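Sorting and boxing toy blocks: notes for the December talk
Cirilo Arellano

Start with the tabletop, skip the history. Ask who has a drawer of loose blocks at home. Wait for hands – there are always more than you expect!

Main point for the first five minutes: you need a clear surface to put things down on and an open box to put things into. I love how little that is. We tried trays, tubs and those zip bags from Salinas, and I kept coming back to plain brown cardboard. It sits low, you can see into it, and if it gets crushed you go find another one.

Say something here about paper. Two sheets side by side make a good big white field, and a green block on white is a joy to look for. Small marks are fine, wrinkles are fine. Pencil dots give you spots to come back to.

Pause, then both slides.
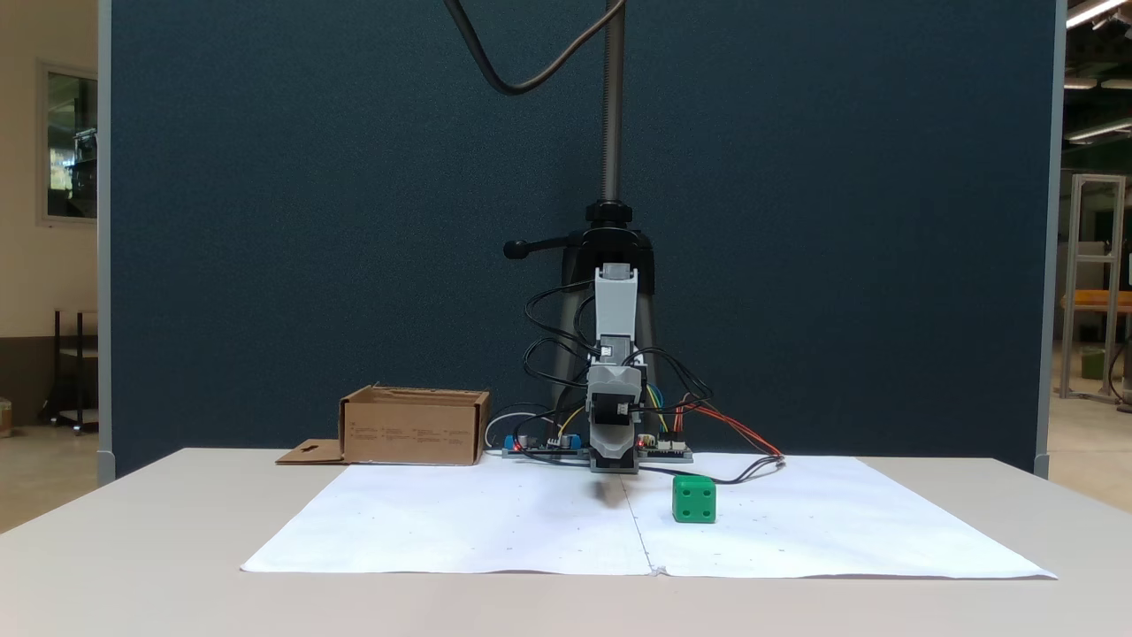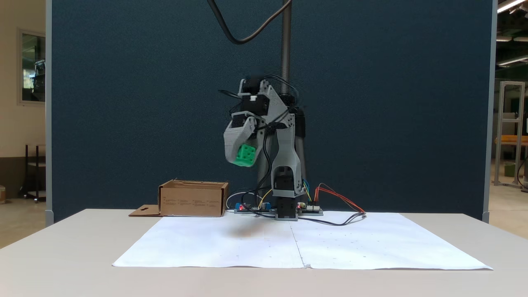

Wandside Tabletop Group

Point out the box on the left in both, beside the paper, with the loose bit of cardboard at its corner. On the second slide, point to the green block and the soft shadow on the paper under it. People in the back row miss the shadow, so walk over to the screen.

Then the block itself. It has round dents molded into its faces, and I could talk about those for an hour (don't). Pass the sample blocks around now, front row first. Get them back before the break.

Numbers, quickly: the Suken collection came to us as 1,000 blocks in one heap. 593 are sorted and boxed, and 19 were too chewed to keep. Let people laugh at 19.

Box size. Drastetti asked last time whether bigger is better. My answer is no, go smaller and use more of them, 400 blocks is already a heavy lift for a kid. Take the flaps off or fold them right back before you start.

If there's time: color first or size first? I say color, and I'm happy to be argued with. Take three questions, then everybody up to the tables to try it.

Leave the spare paper by the door.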